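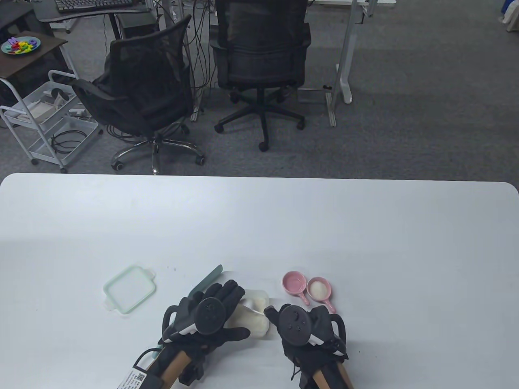
Left tracker dropout on the kitchen table: what we found and what changes

In October we pulled part of the kitchen set after the left-hand tracker kept losing its position in the middle of a task. The recording software did not stop when this happened. It held the last good position for a moment and then jumped to the new one, so the saved path shows a hand that freezes and then teleports. Operators saw no warning.

The fault came up when the Rorkby arm replayed a scooping task. The arm went down toward the container as expected, paused, and then swung sideways at a speed well over what we allow near people. Ilgın Uysal was at the stop button and hit it. The arm did not touch anyone. It did knock a dish off the table and bend one finger of the gripper, which has been replaced.

Ilgın then went back through every kitchen session on the Oltby server. Out of 1,455 recordings, 1,403 are clean. The rest have at least one jump on the left side and have been moved to a quarantine folder. Please don't copy anything out of that folder, even for a quick test. The worst file has 68 jumps in it.

The cause was the cable. The connector on the left side had worked loose in its socket, and turning the wrist inward was enough to break contact for a fraction of a second. Scooping and scraping with a spatula need that turn over and over. Pick-and-place tasks mostly don't, so those sets looked fine and we took longer than we should have to spot the pattern.

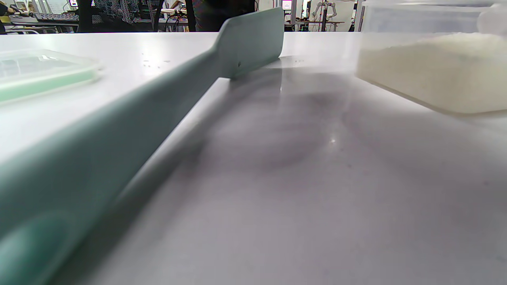

The handheld gripper recordings are not affected. They take their position a different way and don't use the wrist trackers at all. Hwang checked a sample of them against the table markers anyway and found no jumps.

Three things are different from now on. The left cable has been replaced, and both cables get a clip at the wrist so the connector carries no load. The recorder now beeps and closes the file if either tracker drops out – the operator has to start that take again. And the replay program refuses any path with a step larger than the arm could follow at its normal speed. It should have had that check from the start. The old version trusted whatever was in the file.

Until the new replay program is on all 6 stations, replays on the Rorkby arm run at quarter speed with a second person at the stop button. That includes paths you recorded yourself and have run before.

If you were using the kitchen set for training, pull the new file list from the Irna project page and start again from that. Models trained on the old list may have picked up the jumps. We have not tested how much it matters, and they should not be run on the arm. Questions about single recordings go to Ilgın, with the session number.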